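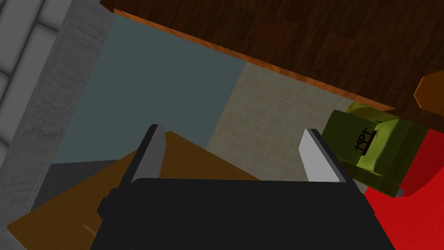

Pallier Gripper Kit, Classroom Edition (with the Minami practice rooms)

60 shares | 4 comments

I coach the robotics club at Plildale Middle School, and I put this kit together after years of watching kids fight over the one arm we own. If you run a club you know the line I'm talking about. One student drives, two students tell that student what to do, and everybody else eats chips. So the kit comes in two halves: a real two-finger gripper that your students build and bolt onto an arm, and a set of simulated rooms where they can drive the very same gripper on a laptop while they wait. They practice in the rooms, get the feel for it, then come up to the table and do it for real (and then go back and fix their code, usually with some grumbling).

The kit is $130. You can order one at a time. I get asked that a lot!

What comes in the box

The gripper body in parts, both fingers, the pads, one servo, the wiring, all the screws plus a small bag of extras, and a printed build guide. The extras bag exists for a reason you'll understand the first time somebody opens the screws over a carpet. There's also a card with the download code for the practice rooms. Please keep the card, I can look up a lost code but I'm slow at it during the season.

You do need an arm. The mounting plate fits the Zindia classroom arm with no changes, and that's what we use in our own club. For other arms I include the drawing file for the plate, so you can print or cut your own. A few schools have mounted it on arms I'd never heard of, and it went fine once they got the holes right.

You also need a small Phillips screwdriver. I went back and forth on including one and decided every school on earth has a drawer full of them.

Building it

My sixth graders, working in pairs, get the gripper together in one long meeting. Step 9 is the hard one. Both fingers have to be wide open when you press the servo horn on, and if you do it with them half closed then the gripper will only ever open halfway and you'll spend the next meeting blaming the code. I've rewritten step 9 so many times. The current version has a big box drawn around it, and I still walk the room at that point and look at everybody's fingers before they tighten anything.

The pads press on and peel off. Buy spares if your club meets more than once a week, because kids pick at them. Mine do, anyway.

The practice rooms

I'm a little in love with this part, so bear with me.

The rooms run in Minami, the simulator we already used for our driving lessons, and they're dressed up like places where people live and work instead of a blank gray grid. Students get a view from right behind the gripper, looking out past the fingers, so they have to learn to judge distance the way they will with a camera on the wrist. It's tough at first! Everybody closes too early. They see the thing between the fingers, they hit the close key, and the fingers shut on nothing at all, well short of it. I let them do that as many times as they like, which is the whole beauty of a simulator, nothing gets knocked off a table and I don't have to find tape.

There are 13 rooms in the pack right now. The early ones have a few plain blocks and plenty of space. Later on you get boards lying at odd angles, boxy things, things in corners, things partly hidden behind other things, and floors and walls in different colors and textures so that a color trick that worked in one room falls apart in the next. I added those after one team wrote a program that found the target by looking for anything that wasn't floor-colored. Very clever, worked great, and it was completely lost the minute I swapped the floor. They were mad at me for a whole meeting and then they wrote something much better.

You can drive by keyboard or game controller, or run a student program in either blocks or Python. I'd start with the controller even for your strong coders. They'll complain. An afternoon of steering by hand teaches them what an approach angle is, and then when they write the program they already know what they want it to do.

How we run it in our club

Our meetings are short, so I'll give you what works for us and you can stretch it. The first 40 minutes are practice rooms, in pairs, one driving and one writing down what happened on each try. They swap when the driver misses. After that, whoever has a clean run in the sim gets time on the real arm, and the rest keep going or help set up.

The note-taking was something I nearly dropped, because it made everyone groan, but the logs turned out to be gold when we got to the competition and the judges asked how the kids had picked their approach speed. They just opened the notebook. A page of "too fast, bumped it" over and over, then "slow at the end," then a row of check marks.

The table challenge in the back of the guide is the one we run at our December club night. Each team gets 60 seconds to pick up an object and set it down inside a taped square, first in the sim with the room on the projector, then on the arm. Parents love the projector half, which I didn't expect. They yell directions. None of the directions are any good.

What it can't do

It's a classroom gripper and it's made for light stuff. Foam blocks, small boxes, pencil cases, empty cups. A full water bottle is too much for it, please don't let them try it over a laptop. The fingers move straight toward each other and that's all they do, so round objects like to squirt out sideways unless you come in dead center. I think that's a good lesson but some students find it maddening.

The sim isn't the real thing either, and I tell the kids that up front. Your arm will sag a little, your table will have a wobble, the servo will be a hair slower on a cold morning. A program that runs perfectly in the room will usually need its numbers nudged on the table. We keep the sim numbers and the table numbers side by side on the whiteboard, and by spring the kids can guess the difference before they try it.

School laptops: the rooms run on pretty modest machines, but turn the shadows off in the settings if things get choppy. They won't run on a tablet. I'm sorry, I know, I've had the emails.

Ordering

Purchase orders from schools are fine, just put the school's name on the form the same way it appears on the PO or our office sends it back to you and everybody loses a week. I pack the kits myself with help from whichever students are saving up for the club trip, so orders go out in batches. If you need one by a certain date, write it in the notes box and I'll do my best.

Spare pads, spare servos and replacement fingers are on the parts page. The guide is free to download whether you've bought anything or not, so have a read first and see if it suits your group.

4 comments

robotics_mom_of_2
Bought one for our homeschool co-op. The build went well except we did exactly what you said not to do on step 9, ha. Took it apart, did it again, all good now. My younger one is still stuck in the room with the tilted board and won't let anyone help.

Guest
Does the download code cover the whole classroom or one laptop at a time?

Pallier kit (page author)
Whole classroom! Put it on every machine you've got. And to the co-op: tell your younger one to come in lower and turn the wrist before getting close. Or don't tell them, up to you.

rm114teacher
We have the Zindia arm from a couple of years back and the plate fit, but two of the screws were too long for our version. Shorter ones from the extras bag did the trick. Might be worth a line in the guide.

Last updated December 21, 2023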